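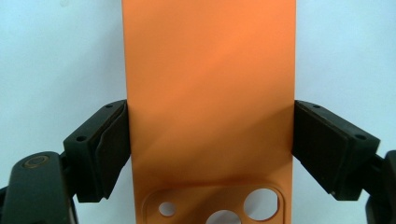
Seema Katiyar vende fundas de móvil. Solo fundas. Ni cargadores ni cristales, "eso que lo haga otro". Su marca se llama Terau y el taller está en Wirnholm, encima de una imprenta.

Quedamos a las nueve, llega tarde, pide un café y se pone a hablar antes de quitarse el abrigo. El naranja, primero. "Es el color que más me devuelven y el que más vendo. La gente lo pide, lo ve en casa y se asusta. Luego escriben a los dos meses para pedir otro igual".

Sin logo por detrás. ¿Manía? "Un poco. Mi socio, Heikki Halonen, quería poner el nombre bien grande. Estuvimos todo mayo discutiendo. Gané yo". Se rie.

Lo que le quita el sueño es el hueco de las cámaras. Cada modelo de teléfono trae los agujeros en otro sitio, y un borde mal hecho se nota con el dedo. "Un fallo ahí y la funda va a la basura. De la primera tirada tiramos 705. Dolió".

En total ha vendido más de 2.771, casi todas por correo. Las embala ella por la noche, con la radio puesta. Nusrat Minhas le lleva las cuentas y le riñe por el cartón, que es caro.

El acabado mate fue cosa de los clientes. "El brillo se raya y resbala. Con el mate te quejas de otras cosas, del polvo por ejemplo". ¿Y el año que viene? Un verde, quizas. Tres modelos nuevos como mucho. "No quiero un almacén. Quiero poder mirarlas una a una antes de cerrar la caja".

Paga ella el café. Tiene que pasar por correos antes de la una.

Relacionado
Sixten Blomqvist: "Arreglo paraguas desde la escuela"
Kleinschmidt cierra su tienda del centro
Mehwish Khattak y las libretas cosidas a mano
Panda, la papelería que no vende bolígrafos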